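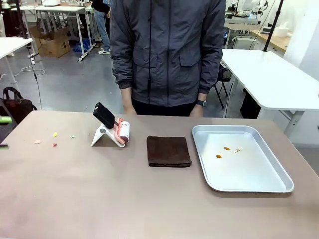 Mostra de curtas Radu recebe inscrições até maio

A Cinemateca de Skusstead informa que se encontram abertas as inscrições para a quarta edição da Mostra Radu, dedicada à curta-metragem documental. São admitidas obras com duração de até 60 minutos, concluídas nos últimos cinco anos e sem estreia comercial na região. A seleção ficará a cargo da programadora Saron Seyoum.

As sessões decorrem na Sala Holtuvberg, com 300 lugares – a sala Plullusach permanece encerrada para obras. Cada realizador poderá submeter um único título, acompanhado de sinopse e ficha técnica. O regulamento está disponível na bilheteira.

23-02-2021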